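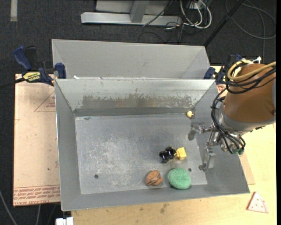
Prondinar Story Cards, Second Edition

By Taletti. Box of 60 cards with a guide booklet and a drawstring bag.

If you have ever stood up in front of a circle of people, opened your mouth and found that the tale you practiced all week has flown straight out of the window, then you are the person we had in mind when we put this box together. Prondinar is a deck of prompt cards for oral storytellers. Librarians use it, and camp leaders, and grandparents, and people who have just joined their first story circle and are wondering what they got themselves into (welcome, by the way, you will love it).

The first edition came out in December and sold through much faster than we expected, which was lovely for us and annoying for everyone who wrote in asking for one. Thank you for your patience! We took the chance to fix a few things while we were at it, and those are listed further down.

What is in the box

The cards come in four suits: Travelers, Thresholds, Troubles and Gifts. Each card has a short phrase on the front, such as "someone who owes the river a favor," and three questions on the back to help you get talking. There are no pictures on them. Shufen Ding, who wrote the phrases, felt strongly that a listener should get to make up the river for themselves, and after trying it both ways with her Thursday-night-style grown-up groups and with very small children, the rest of us came around to her side.

The booklet has warm-ups for the voice, a chapter on openings and closings, and a long section on telling without a script. It also has Zhenhua Zhong's notes on telling in two languages at once, which grew out of evenings he hosted at the Jusano reading room. If you have listeners who share only part of a language with you, please read those pages first. His advice on letting a repeated line stay in the original language and letting the audience join in on it is worth the price of the booklet alone, at least to my mind, and I have been telling stories in public for a good many years.

How people play

The simplest way is to draw one card from each suit, take a breath and begin. Beginners usually like to lay the four cards face up in front of them and touch each one as they get to it. More experienced tellers keep the cards in their hand and trade one with a neighbor halfway through, and then you really do hear some surprising turns.

There is also a pass-along game for groups, where each teller has 60 seconds before the next person picks up the thread. A sand timer is not included, but any kitchen timer or phone will do nicely. Keep it friendly and let people pass if they want to.

What changed in the second edition

The type is larger, so you can read a card on the floor without leaning over.
The cardstock is heavier and has a matte finish that does not glare under stage lights.
The Troubles suit has been reworked, with gentler cards marked by a small leaf in the corner. Sort those out ahead of time if you are telling to young ones.
The drawstring bag is now cotton. The old one squeaked.

Details

Cards: 60, rounded corners
Booklet: stapled, opens flat
Players: 2 or more, or one teller and any number of listeners
Ages: 6 and up with a grown-up, 10 and up alone
Print run: 600 boxes

Care

Wipe the cards with a dry cloth. The bag can go in a cold wash. If you lose a card, write to us with its suit and we will mail you a blank to fill in yourself, or a replacement if we still have spares.

Goes well with

The Xu Lap Drum, a small hand drum for keeping a pulse under your story. It sits flat on the knees and is quiet enough for a living room.

Libraries and schools ordering several boxes should get in touch before checking out so that we can work out the shipping by hand. It nearly always comes out cheaper that way.

Page updated Apr 7, 2022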